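Stuscombe open afternoon: notes on cell rules

I drove out to the Olmont workshop at Stuscombe on Sunday for the open afternoon. Numbers were capped at 25 and we went through in small groups. I wanted to see how they write their rules for arm cells, as our own sheet at Varkden is overdue for a rewrite. 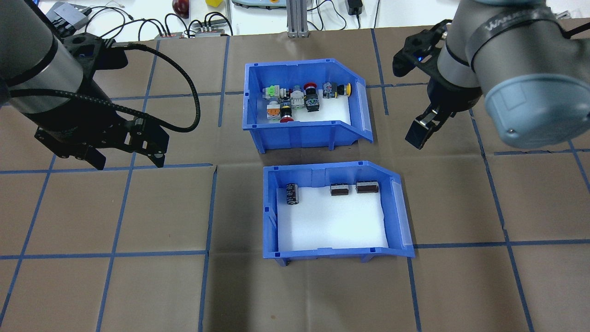
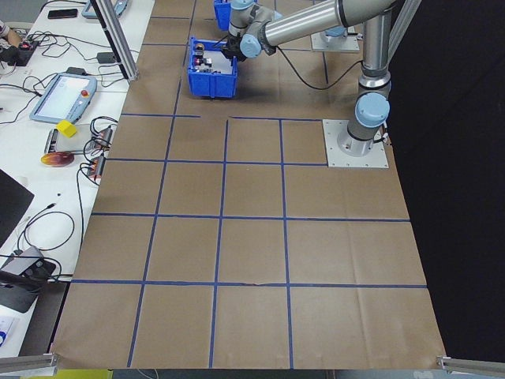
Blue bins on the taped grid, arms over the table.

Halldóra Bjarnason took our group. The rule sheet is a single page. Every bin position is written down by grid cell, and if a strip of tape lifts it gets replaced before the next run. Parts are sorted by type before they go in. Electrical parts must be discharged and checked at the bench first, with the check initialled in the log.

Speed is limited to 25 per cent whenever anyone is inside the line. Above that, everyone stands back and one person holds the pendant. Whoever holds it does no other job, including answering the phone. The emergency stop is tested at the start of each shift and again after lunch. The log goes back 4000 runs and I was allowed to leaf through it. A few lunch tests were missing, and those lines had been marked in red.

Mahmoudi disagreed with the speed rule. A percentage means little unless you also state what full speed is, and the sheet ought to give a figure in millimetres per second so that it still holds when the arm is swapped for another model. Halldóra wrote that down and said the next version would have both.

Cables were the other sore point. Their rule covers the ones on the arm but leaves the desk to common sense. Ours says nothing on either.

Tea was at 3:55. Parking is on the grass behind the main shed, and the gate shuts at five.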